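Le bras, la main et tout le reste : ce que coûte vraiment un poste automatisé

Chez Drikico, à Sirnemwood, on a commencé par se tromper de devis -- et je le raconte avec tendresse, car j'aurais fait pareil ! En avril, l'atelier ne comparait que des bras. Puis il a fallu parler de la main, du convoyeur, des bacs, des câbles, et la belle feuille de calcul s'est allongée.

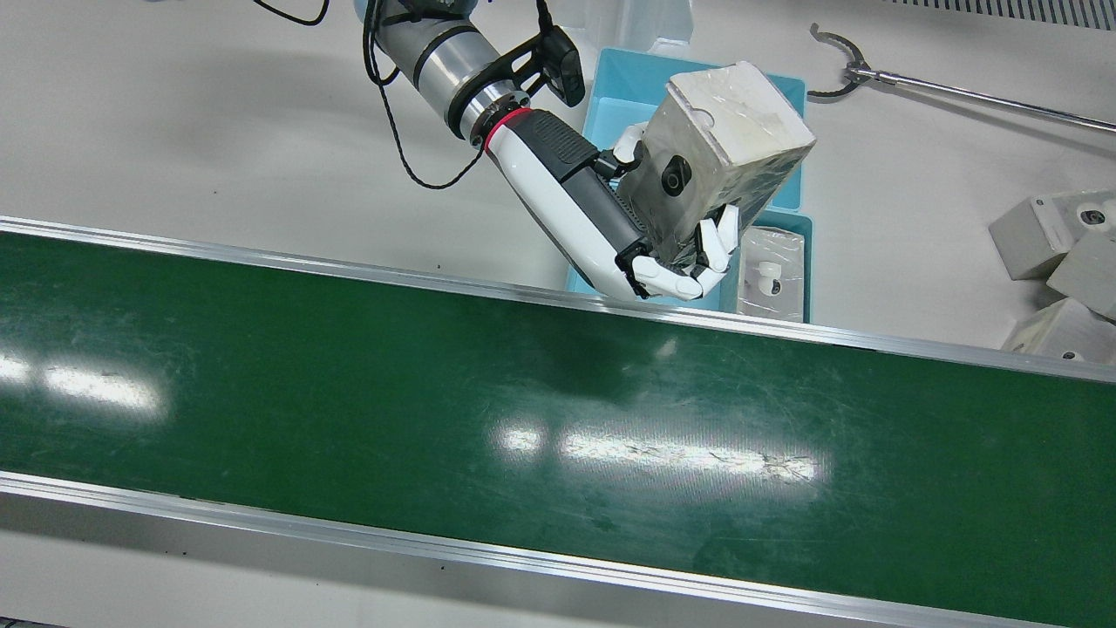

La main articulée tient un bloc au-dessus des bacs bleus, au bord du convoyeur vert.

La main, justement, mérite qu'on s'y attarde. Vaher et Biteck ont chacun remis une offre, et l'écart tenait surtout aux pièces de rechange : 561 euros par an chez le premier, plus de 2 932 chez le second, formation comprise il est vrai. Demandez toujours ce détail par écrit, et demandez aussi qui vient régler la machine quand les pièces changent de format.

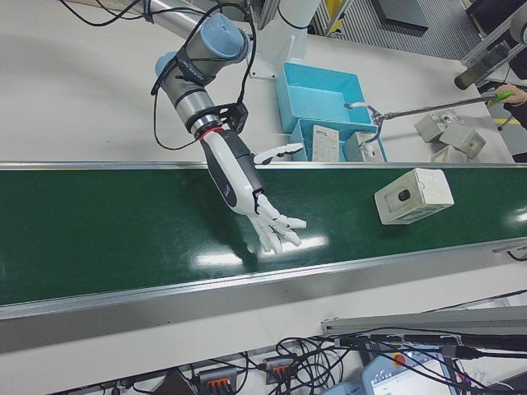 Reste la place, que l'on oublie si volontiers (moi la première). Prévoyez de quoi circuler autour de la table, un endroit pour les borniers et deux semaines d'essais avec vos propres pièces, même usées, même un peu sales. Drikico a gardé pour cela une ligne à part dans son budget, et la signature attendra la fin des essais.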